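Workshop notebook, Lodmont assembly cell
Dec 17, 2022
Entry by Irén Bozsik; read and countersigned by Norbert Hegedűs

The purpose of the present work is to establish whether the cell can take over small bench chores now done by hand, beginning with the fitting and removal of computer parts. The cumulative log stands at 2,152 attempts, of which 827 were stopped by the operator. Stopped attempts are to be entered under the same heading as failures until Ms Medve has settled the wording.

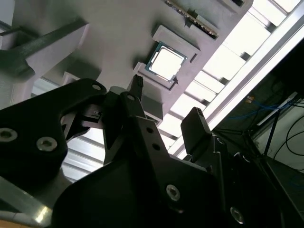 Progress on the processor task remains slower than on the memory task, and the two should no longer be reported as one figure. The memory module has a long slot to guide it. The CPU sits inside a raised frame with walls on all four sides, and the narrow finger has little room beside them. Approach speed was lowered twice. Anikó Lakatos considers the present setting too cautious for shop-floor use; I have left it unchanged pending her note.

Household chores (folding, loading a dishwasher) were raised again by the Sidby group. My view is that the cell is not ready for soft or mixed items, and no date should be offered to them.

Outstanding:
Bianka Bodnár to check the finger bolts for tightness before the next run.
Spare socket frames to be ordered from Georgiou.
Target of 1,000 further attempts to be reviewed in January.
Old log sheets to be moved to the Festetti cabinet.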